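Pristbridge Newcomers' Circle
Minutes of the February meeting
20 February 2025 | By Eilidh Moffat
3 min read

Present: Borislav Yordanov (chair), Slavica Milošević, Ljubica Milošević, Lucienne Besnard, Eilidh Moffat (minutes), and a very welcome handful of new faces from the Skikurgate end of town.
Apologies: none received.

1. Welcome and last minutes
Borislav welcomed everyone and thanked those who had come straight from work without their tea. The January minutes were agreed once we had put right the spelling of Nukska, which I had managed to get wrong in two different ways (sorry, Ljubica!).

2. Moving stories evening
Slavica reported on the evening of talks about arriving in Pristbridge from somewhere else. She felt it had gone very well, though the first half ran long - mostly her own fault, she said, as she had got on to the subject of her first landlady and the rules about the bath. Lucienne said that her own first winter here, in one room above a shoe shop, had seemed a good deal less lonely once she heard other people describe theirs. It was agreed to hold a second evening in March. Speakers will be asked to keep to 15 minutes each, and Borislav will bring the kitchen timer.

3. Welcome leaflet
The leaflet is nearly out of print. We had 982 copies made and 199 are left. Ljubica would like the new one to say more about flats and less about the history of the market cross, and there was a long and friendly talk about whether we are too polite about Skikurgate, where the rents have gone up and the last bus has not got any later. Lucienne will redraft the housing page. Borislav asked that the market cross keep at least one paragraph.

4. Money
The balance stands at £362. Hall hire for March is paid.

5. Uzor supper
The spring supper will be at Uzor again, as they were so kind about the pushchairs last year. Slavica will ask for the long table by the window. Anyone who doesn't eat fish should tell her before she rings, please, and not on the night.

6. Any other business
One of our new members asked how long it takes before you feel you live here. Answers ranged from a fortnight to "I'll let you know" - and we were still on it when the lights in the corridor went off.

Next meeting: March, same room, date to be sent round by Eilidh.

Contact: the secretary, Pristbridge Newcomers' Circle | © Pristbridge Newcomers' Circle | Back to top

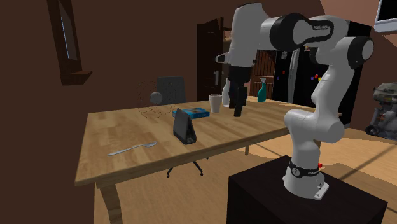
Robotic arm over a table, with a white cup and a teal spray bottle (computer-rendered image).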